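Bag drive passes 3,000 mark at Triltodside

A collection of small drawstring bags for the Triltodside swimming program has brought in 3,388 bags, organizers said in June. The drive was set up to give every child in beginner classes a bag for goggles, a cap and a locker key.

Of the total, 1,445 came from households and the rest from local businesses. Dimico, which runs a sports store near the pool, gave the largest single share and also paid for replacement cords.

"We asked for anything with a cord that still pulls shut," said Wondimu Tilahun, who coordinates the beginner classes. "Color doesn't matter. Most people washed them first, and that saved us a lot of work."

Donated bags are checked for holes, turned inside out and sorted by size. Those with a frayed cord are set aside for repair. Fares Harb, who handles the repairs, said threading a new cord takes a few minutes – longer if the stoppers are stiff.

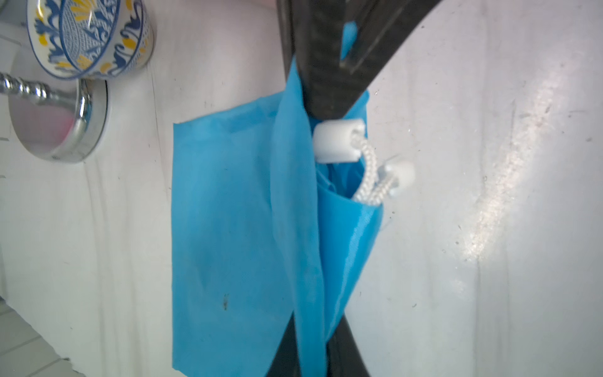 A blue nylon drawstring bag with a white braided cord and two cord stoppers.

The bags will be handed out at the first lesson of each course. Classes are limited to 28 children and run for eight weeks. Families who already have a bag can pass theirs along to another class.

Bags can still be dropped off at the Triltodside pool desk until 8 p.m. Larger bags and backpacks are not being accepted. Anyone with a box or more to donate is asked to call the desk first.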